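Notes for week 6 – drinkware, wear, and how to look after the stuff you carry every day

Hi all! These are my notes from this week, tidied up a bit (only a bit). If you missed class, read the whole thing, and if you were there, skip down to the homework and the part on threads, where I talked too fast. You'll need your own bottle again next time, so please don't put it through a deep clean before then. I want to see it the way it lives.

## Where we were

Last week we did lunch containers and got as far as lids. The thing I wanted you to carry over was the idea of a *contact surface*: any place where one part of an object touches another part, or touches you, or touches the world outside. Contact surfaces are where objects get old. A lid ages at its lip, a lunch box ages on its corners, and a backpack ages where it rubs your hip.

Bottles are lovely for this because they have so few parts. Body, neck, cap, maybe a gasket and a loop, and you're done! And yet everybody in the room had a different complaint about theirs, so there's plenty to talk about.

## Shape first

Before we get to dirt and scratches, spend a minute on the outline. Plenty of insulated bottles are straight cylinders, and they're straightforward to pack in a bag or line up on a shelf. Then there's the other family, the ones with a waist or a belly. A bottle with a rounded middle gives your hand something to sit under, so it's comfortable to carry with the cap off and full to the top. You pay for it in the cup holder of your car (ask me how I know).

The belly also decides where the marks go. Lay a straight bottle on a desk and it touches along a whole line. Lay a round-bellied one down and it rests on the widest part, so that part takes most of the rubbing, in the bag and in the sink too. When you do your wear sketch, draw the outline first and then mark the widest point with a little arrow. You'll be surprised how much of your sketch ends up near the arrow.

## Color and finish

We had a good argument about pale bottles. My own position is that a cream or off-white matte finish is the most truthful one you can buy, and I mean that as praise. Every dark scuff shows. A black bottle can be in far worse shape and you'd never know until you turned it under a lamp.

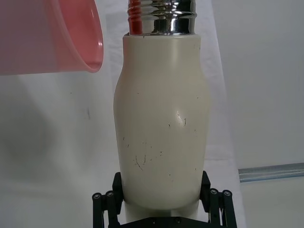
The question that came up next was whether a mark on a pale finish is *on* the surface or *in* it, and I promised to write the test down. Take a damp cloth with a drop of dish soap and rub one mark gently, maybe 16 strokes. If it gets lighter, you've got transfer, meaning something else left its color behind (a key, a zipper, a pan in the drying rack). Go on with the soap, and if that stalls, try a paste of baking soda and water on a soft cloth. Test it low down near the base first, as baking soda is mildly abrasive and can leave a shiny patch on a matte coat.

If the mark doesn't change at all, run a fingernail across it. A nail that catches means a real scratch, and you can stop scrubbing now. You won't get it out and you'll only polish the area next to it. Thin curved scratches usually mean something turned against the bottle, and straight ones mean something slid. Tiny dots are harder to read. I have a bottle at home with a whole sprinkling of them and I've given up guessing.

## The neck and the threads

OK, this was the fast part. Sorry!

On a lot of bottles the painted or coated body stops at a rim and bare polished metal takes over. That line is worth a close look. Coatings like to chip at an edge, and it's also where a sticky ring builds up if you drink anything sweeter than water. A soft toothbrush is the right tool. Hold it at an angle, follow the line all the way around, and rinse.

For the threads themselves:

- Brush *along* the groove, turning the bottle as you go. Brushing up and down skips right over the bottom of it.
- Dry the threads with a cloth before the cap goes back on, or leave the cap off overnight.
- Pull the gasket out of the cap if it comes out, and wash it separately. Blunt plastic tool only, no knives.
- If the cap squeaks or grabs, stop. Check for grit before you force it.

One tip I picked up from Ankica Tomić when we were both teaching evening classes in Demville: shiny metal is a little mirror, and it borrows color from whatever's next to it. Put a pink cup beside a polished neck and you'll get a pink streak running down the threads that looks for all the world like a stain. So clear the counter before you inspect! Move the bottle, and if the streak moves too, it was never there. I scrubbed at a reflection for a good long while once, and I'd like to spare you that.

## Cups, quickly

We ran short of time here. Translucent plastic looks deeper in color wherever the material is thicker or you're looking through more of it, so the lip of a tinted cup will often read darker than the wall. Keep that in mind before you write "discolored rim" on your sheet. Real staining tends to be uneven, and it usually stops at a fill line.

Tai asked whether cups should be stored on their sides. I'd say upside down on a rack, with air getting underneath, though on its side is fine for an hour on the counter if it won't roll.

## For next time

1. One wear sketch of your own bottle, outline plus marks, both sides. Pencil is fine.
2. Soap test on a single mark. Write down what happened, even if nothing did.
3. Read the handout starting on page 86, and stop when you hit the section on glass.

The spare toothbrushes and cloths are in the tub on the shelf by the door. Take one of each, and please bring the cloth back washed.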